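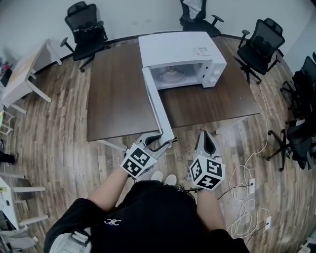
Door fully open, with the glass turntable in place.

Dendska two-dial countertop microwave: four weeks in a shared office
Reviews / Kitchen / Small appliances

We bought this one for the office in December after the old microwave quit. The old one had a touch panel with 12 buttons, and most people used one of them. I wanted something simpler, and I wanted to spend less than 100 dollars. The Dendska came from Skerkgate for a little under that, delivered on a Friday.

I have used it nearly every working day for four weeks. Most of what I heat is leftovers, soup, coffee and the odd frozen meal.

Controls

There are two round white dials, one above the other, on a narrow panel to the right of the door. The upper dial sets the power and the lower one sets the time. There is no clock to set and no beep when you turn anything. A bell rings once at the end.

The time dial is fine for anything over two minutes. For short times it is vague. The marks for 30 seconds and one minute are close together, and on ours the bell comes a few seconds early at the low end. If you want exactly 20 seconds for butter, turn the dial past two minutes and back down again, which the manual also says to do. I still check by eye.

The power dial has five settings. Full power is 700 watts. That is on the low side, so package times written for a bigger oven need stretching. A frozen lasagna that says five minutes takes closer to seven. Soup from the fridge, one bowl, takes two and a half.

Door and space

The door hinges on the left and swings out wide, so leave room in front and on that side. With the door all the way open you get the full width of the opening, and a dinner plate goes in straight without tipping. Some cheap ovens stop a little past halfway and you end up steering the plate around the door. This one doesn't.

The door pulls open by its edge and the catch was stiff for the first week. It has loosened since. If the oven sits on a slick surface you may need a hand on top for the first pull.

The inside is white, which makes splatter easy to find, and the corners are rounded enough to get a sponge into. The turntable is plain round glass and lifts out. I wash it in the sink. The ring under it collects crumbs and should come out every week or so if several people use the oven.

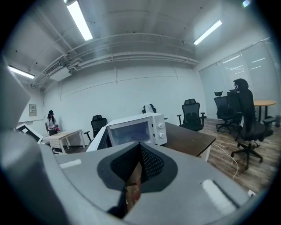
The microwave from the front, door shut. The two dials are to the right of the dark glass.

Looks and size

It is a white box with a flat top. It doesn't look expensive, but it looks clean and it goes with white walls. Ours stands on a dark wooden table and shows every coffee drip, which gets it wiped more often than the last one did. The door glass is dark, and with the light on you can see whether the soup is climbing out of the bowl, though not much more than that.

Keep the vents clear. I would not stack anything on the top even though it is flat enough to invite it.

Noise

You can hear it across the room. The fan is a low hum and the timer ticks the whole way through, louder than I expected. People at the nearest desks noticed the ticking for a few days and then stopped mentioning it. In a bedroom or a studio apartment I think it would bother me.

Compared with others

I looked at two more before buying. The Miah has a digital timer and more power, and it was 132 dollars at the same store. The Zirwood is a nicer thing altogether, with a handle and a quieter motor, but at 176 dollars it was out of the question for an office where somebody will eventually leave fish in it.

If you cook in your microwave, get the Miah. For reheating, the Dendska does the job.

Good: simple dials, wide door, easy to clean, price
Not so good: low power, ticking timer, hard to set short times

Rating: 4 out of 5

Would I buy it again: yes, for an office. For my own kitchen I'd spend the extra on the Miah.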